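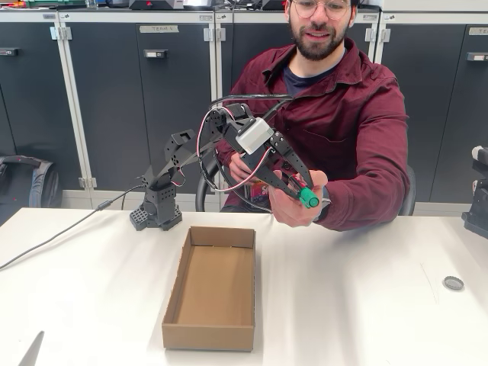

Guiding the arm by hand, green marker-ish thing in the gripper, box up front

Forums > Rusard Arm Help > Recording & Training

How many hand-guided demos before it stops missing the box?

I've been teaching my arm to drop small stuff in a cardboard box by dragging the gripper through the move myself. I'm at 548 demos and the policy still lets go too early, usually right over the near wall. Do I just keep going? My wrists are begging me to stop, lol. Logging joint angles plus one camera.
- Gerardo Bianchini, Apr 10, 2024

We use cookies to remember your settings. Accept | Manage

2 answers

Skakaris
More isn't always going to help! I went from 2,112 to 3,272 back in February and saw almost no change. What fixed mine was moving the box a little between takes (and starting the arm from different poses). Also check whether your hands are in the camera view. Mine were in every single clip, so the policy was lost when they weren't there. I replay the joint log with hands off and record video from that.

Ferri
check your gripper timestamps, mine were 2 frames behind the joints. same early drop. otherwise just record more i guess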